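The Arm at Station Four

I joined the robotics club because of a vending machine. I know how that sounds! But the only working vending machine at Alleck Community College is in the basement of the Lenz Building, right across from the robotics lab, and one evening I was standing there with a bag of pretzels stuck on the coil when the door opened and a girl with a screwdriver behind her ear said, "Are you here for the meeting?" I was so embarrassed about kicking the glass that I said yes.

So that was August. By spring I was the person who had to make Zokley pick up a ball.

Zokley is our arm. (It was the name on the crate he came in, and we were all too lazy to think of a better one.) He has six joints, a black gripper with two fingers, and the personality of my uncle's old cat, meaning he'll do what you want on the fourth try if he thinks you've stopped caring. We were entered in the Closard Cup, the student sorting contest, where your arm has to find things on a table, grab them and put them where they belong. You get 15 minutes and 32 objects and no human hands past the yellow tape. Our team captain, the screwdriver girl, had decided that I was on grasping. She did the planning code, the twins did the wiring, and a very quiet guy in a green hoodie did everything else.

I should say that I was a hospitality major. I had never written a line of code before that pretzel thing. My first program for Zokley was supposed to make him wave, and he punched a lamp.

Still, I got into it. I got really into it, the way you get into a TV show you only meant to have on while folding laundry. I started staying late. I learned to read the wrist camera, which is a strange little view of the world, because you're always looking past your own fingers. Everything Zokley ever saw had Zokley in it. I'd go home and try to pick up my toothbrush and think about where my thumb was.

Two weeks out from the contest, he was missing one grab in three. He'd come down beautifully, slow and straight, and close on nothing, a finger's width to the left. Then he'd lift up his handful of air and carry it to the bin, so proud of himself. The twins thought it was hilarious. They started clapping for him. I wanted to lie down on the floor.

"It's the camera calibration," said the captain.

"I did the camera calibration," I said.

"Do it again," she said, and she went home to study for her statics exam.

So I did it again. I did it that night and the night after, and I kept a list in a spiral notebook, every try, with a little circle for a catch and an X for a miss. By the end of the second night I had 234 marks in there and my X's were starting to look like they'd been made by somebody in a bad marriage.
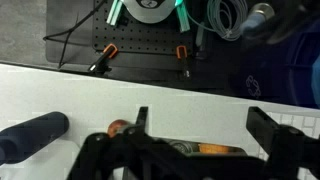
Does a wrist camera need to be recalibrated every time the arm is used?

If the mount hasn't been bumped or taken off, the old calibration will usually hold, though it's smart to run a quick check grab before anything that matters.

I copied that onto an index card, question and all, from the handbook the club had put together over the years, and taped it to the monitor. If the mount hasn't been bumped. I must have read it 70 times before it sank in. Had the mount been bumped? I hadn't bumped it. I'd been treating that arm like a newborn.

The quiet guy in the hoodie was there that night too, doing something with a label maker. We'd been on the same team for eight months and I think we had exchanged maybe a paragraph. I turned around in my chair and said, "Hey, did anybody bump the camera?"

He stopped with the label maker in the air. He went pink, starting at the ears.

"I cleaned it," he said.

"You cleaned it?"

"The lens. There was a smudge. I clean it before you come in, so it's nice for you." He put the label maker down very carefully. "I have to turn it a little to get the cloth in."

Every day! He had been cleaning it every single day. I'd come in at six, calibrate, go home happy, and the next afternoon he would wipe off the lens and twist the camera the tiniest bit on its bracket, and I'd come back to an arm that was grabbing air again. Two weeks of X's, and all of them were this boy being kind to me with a microfiber cloth.

I'd love to tell you I was gracious. What I did was laugh until I had to put my head on the desk, and then I cried a little, which I blame on dinner being pretzels. He thought I was mad. He kept offering to quit the team. I had to grab him by the sleeve and tell him that if he quit I'd have to learn how the power supply worked, and I wasn't prepared to do that.

We fixed it together. He held the camera straight while I tightened the screw, then I put a stripe of white paint across the bracket and the mount so that if it ever turned again we'd see the stripe break. We ran the calibration one more time. Then we put out a ball and sat back and watched Zokley come down, slow and straight like always, and I swear neither of us was breathing.

He got it. He got the next one. He got nine in a row, and on the tenth he dropped it and it rolled under the radiator, and I didn't even put an X in the notebook. I just crawled under there and got it.

The contest was held in the gym at a school two hours away, and it was so loud that Zokley's motors sounded like nothing at all. The captain drove the van and didn't speak the entire trip. One of the twins forgot the good extension cord. I stood at the yellow tape with my hands behind my back, because I really didn't trust them, and right before the buzzer I leaned over as far as I could and looked for the stripe. It was still in one piece.

We came in fifth! Out of eleven, so don't get too excited. We sorted 29 and lost time on a rubber duck that kept squirting out of his fingers, and there was one long awful stretch where the planning code decided that the table was a wall. But we didn't grab air. Not one time. A judge with a clipboard asked me what the white paint was for and I told her it was a calibration reference, in my best grown-up voice, and behind me I could hear somebody in a green hoodie trying not to laugh.

On the ride home he sat next to me on the back bench, with the crate strapped in between our feet. It was dark by then and the twins were asleep on each other. We'd gone maybe an hour without talking, which was normal for him and a personal record for me.

"I could still clean it," he said. "The lens. I could use one of those air puffers, so I wouldn't have to touch it."

"That would be nice," I said.

He nodded and looked out the window for a while. Then he dug around in his backpack and came up with a bag of pretzels, the exact kind from the machine in the basement, and held it out to me already open.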